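### 4.2 Turnaround delay at regional airports

Delay records for the Rurnley–Phuthong route were grouped by the stage of the turnaround in which the delay was first logged. 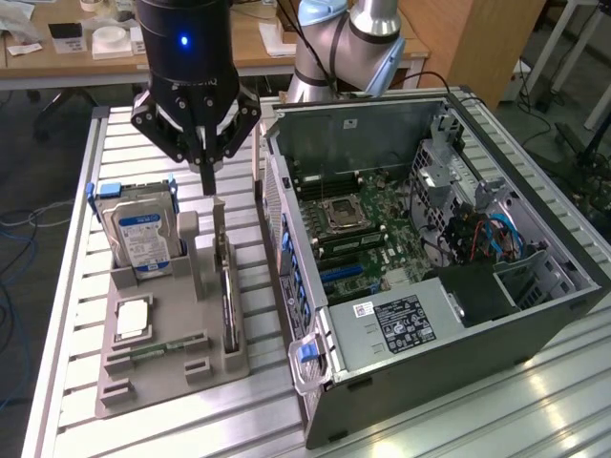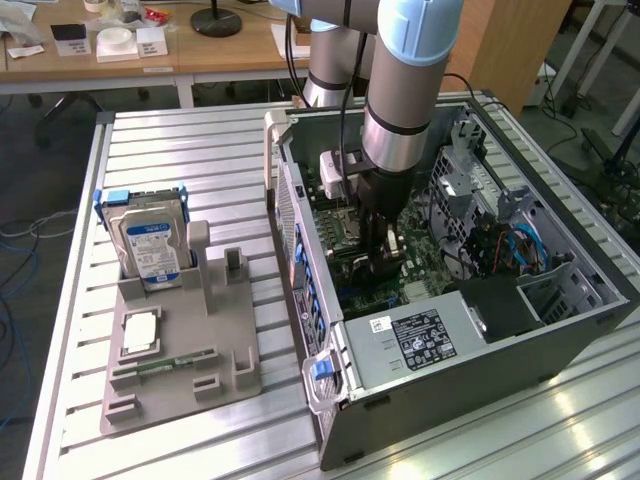
*Figure 3. Gripper above an upright expansion card (first panel) and inside an open computer tower (second panel).*

*Reading time: 7 minutes*

The sample holds 3883 turnarounds operated by Trikell. Median time on stand was 39 minutes. Late boarding was the most frequent first cause, followed by refuelling. Flights with a planned stand time under 39 minutes were treated separately, as the Stitero schedule model allows no recovery margin below that value. For 22 turnarounds the door-closing time was missing and the pushback time was used in its place. Weather holds were left out and are dealt with in Section 5.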